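How Do You Test a Robot's Fingers?

A gripper is the part of a robot that holds things. Most grippers have two fingers. They open, they close, and that is all they do. The hard part is choosing the right pads for the tips.

Ihor Sydorenko tests grippers at a workshop called Drultov. This month he is comparing two kinds of pad, named Groen and Bresitden. Groen pads are soft and bend a little when they touch something. Bresitden pads are firm and keep their shape.

Why Cloth Is Difficult

A wooden block has the same shape before and after you pick it up. A T-shirt does not. It folds, slides and sags. If the fingers close too high, they pinch air. If they go too low, they press on the table.

For this test a person holds the gripper by hand. A camera on the tool records each try. The shirt is spread out flat, and the two fingers come in over its lower edge with a narrow gap between the blue pads.

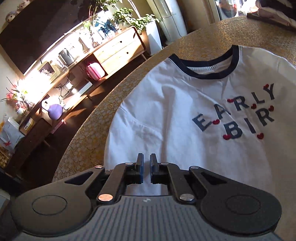 Counting the Tries

Each kind of pad gets the same number of tries, so the test is fair. One try means closing the fingers on the hem, lifting, and holding on for a short time. If the cloth slips out, the try is marked as a miss.

Pads: Groen. Tries: 300. Held: 248.

The Bresitden pads have not finished their 300 tries yet, so there is no score to compare.

Try It Yourself

Lay a T-shirt flat on a table. Pick up the hem with your thumb and one finger. Now do it again with two wooden spoons, one in each hand. Write down how many times the shirt slips.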